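Home | Projects | Minutes | Rota | Contact

Bendside Learning Arms Group
Minutes of the monthly meeting, Nollby workshop
Tuesday, September 29, 2026
Posted by the minutes secretary

1. Minutes of the last meeting
Agreed, with one correction. Item 4 said the left arm had been recalibrated when it was the right. The left was done the following week and both are now in step.

2. Where we are with the examples
Very good news to start with. The lollipop task has reached 800 recorded examples, which was the target we set ourselves in June and which several of us thought was optimistic at the time. The set covers taking a lollipop out of a hole in the jar lid and putting a loose one back in. Taking out is much better covered than putting in, and the meeting agreed that the next sessions should lean heavily towards putting in.

The Fehr end of the group has been through the recordings and marked each one as keep, keep with a note, or drop. Most of the drops are from the first fortnight, when people were still getting used to steering both arms at once and tended to stop halfway to think. Pauses like that get learned too, so they have to go. It was pleasing to hear how much smoother the later ones are. Someone who watched a run of them back to back said they could no longer tell which operator was which, and we took that as a compliment all round.

3. First training run
The first model trained on our own examples was tried on the bench and there was a lot of excitement about it, quite rightly! Out of 19 attempts at taking out, it managed the whole job on most when the stick stood straight up. When the stick leaned, it tended to close too early and nudge the stick over. It also had a habit of going back to where the lollipop used to be if one was moved during the attempt.

Discussion went on for a good while. The general feeling was that we have been too tidy. People naturally push the stick upright before they press record, so the model has hardly met a leaning one. Agreed that from now on the stick is left however it falls, and that operators should come at it from both sides.

There was also a question about whether to slow the arms down for recording. Tried at Nollby for one afternoon and not liked. The movements came out stiff and everyone overshot. Leave the speed as it is.

4. Filoleo
Filoleo, our labelling and playback tool, has had an update. It now lets you trim the start and end of an example without exporting it first, which will save hours. The notes box still loses text if you switch tabs, so please write longer notes somewhere else and paste them in. A fix is being worked on.

There was a request for a "leaning" tag and a "second try" tag. Both agreed. Second tries are worth keeping where the recovery is clean, as we have very few of them and the model could do with seeing how to put a mistake right.

5. What goes on the table
We want the background of the examples to vary, so that the model attends to the jar and the sweets and stops relying on everything else being in its usual place. The table tennis bat, the rolled mat and the football pitch mouse pad are all in use as extras. Loose lollipops can go beside the jar.
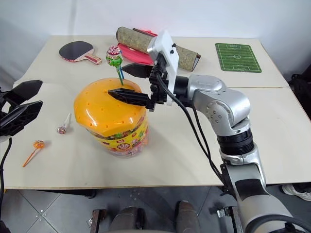
Agreed that the extras should be moved between batches and should not always sit along the back. Some batches should have none of them. The jar itself should move as well, including closer to the edges, so long as both arms can still reach it. It was suggested that we try a second jar of a different shape. Everyone liked this, and one will be bought before the next block of sessions.

Lighting came up again. The blinds at Nollby make a big difference to the shadows on the tabletop. Please put in the session note whether they were up or down.

6. Operators
We have 3 new people who would like to learn to drive the arms, which is marvellous. Each will do a practice session with nothing saved, then a short recorded one that Fehr will check before anything goes into the main set. The guide for new operators is out of date on cable routing and will be rewritten. Until then, please look at how the gripper cables are hanging before each batch and stop if one starts to pull.

7. Actions
- Record the next block with putting in as the main task, sticks left as they fall.
- Add the two new tags to Filoleo.
- Buy a second jar and more lollipops.
- Rewrite the cable section of the operator guide.
- Retrain once the new block has been checked, and bring the playback to the next meeting.

8. Any other business
The Bendside open evening would like a demonstration. Agreed in principle, taking out only, with an operator standing by. The big screen needs booking.

The kettle at Nollby has been replaced.

Last updated: one day after the meeting, item 6 corrected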